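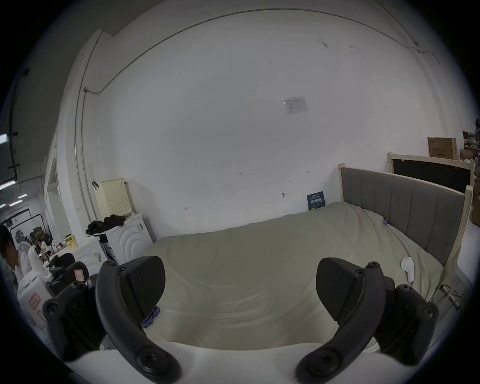
Orkari Washed Cotton Sheet Set

Sizes: Twin, Full, Queen, King
In the set: fitted sheet, flat sheet, two pillowcases (one with Twin)
Weave: percale
Thread count: 300
Page updated 10 January 2021

We've been sleeping on these since last February and we still look forward to laundry day, if only for that first night after the bed gets made up again! Orkari weaves them as a plain percale, one thread over and one under, so they have that crisp hotel feel at the start and then relax a little more with every wash. If you run warm at night, try percale before you try anything else. It breathes. Sateen is lovely too (we carry the Unnithan sateen, and plenty of people swear by it), but it's heavier and it drapes closer to the body.

A word on thread count, as we get asked every week. You'll see sheets out there marked 1000, and most of the time that number comes from twisting thin yarns together and counting every strand. A good single-ply cotton at 300 is a happy place to be: strong enough to last, light enough to let the air through.

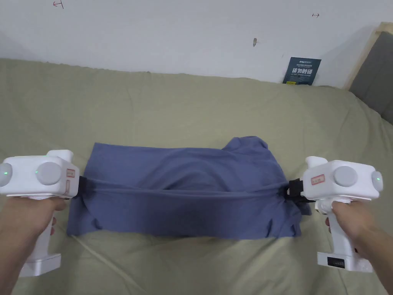
Colors come in small dye lots, and the soft earthy ones go first. If you want extra pillowcases to match, order them with the set, because the next lot can come out a hair lighter or darker. Swatches are free, up to four per household.

Fit

The fitted sheet has elastic all the way around, not only at the corners, and a little woven tag marks the foot end (we love this tag more than is reasonable). It takes mattresses up to 16 inches deep. Got a topper? Measure with the topper on, and pull the tape snug against the side.
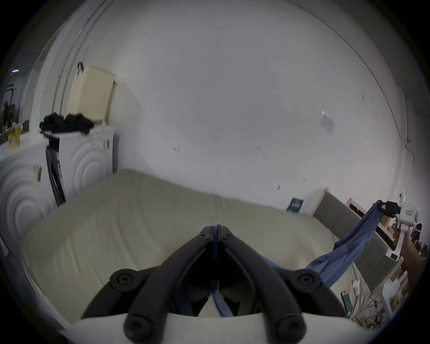

Washing

Wash before first use, warm, on its own. After that, warm or cool with similar colors. Skip fabric softener, it coats the cotton and the sheets lose their crispness. Tumble dry low and take them out while the hems are still a touch damp, then smooth them flat with your hands. Percale wrinkles. We like the rumpled look, but if you don't, a quick pass with the iron on the top fold of the flat sheet does wonders.

Some pilling in the first few washes is normal, mostly where feet rub. A Dusto fabric shaver takes care of it in a minute or two. 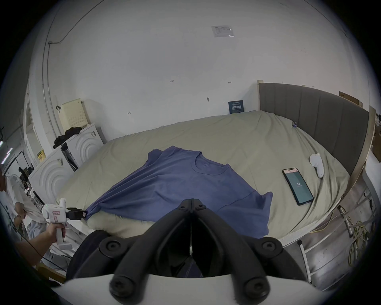
Goes well with

Ellard wool-filled comforter, midweight
Unnithan quilted mattress pad
Dusto linen spray, unscented or cedar

Shipping and returns

Queen set $124, extra pillowcase pair on request. Sets ship folded in a cotton drawstring bag. Try them for 70 nights, washed and slept in, and send them back if they aren't for you.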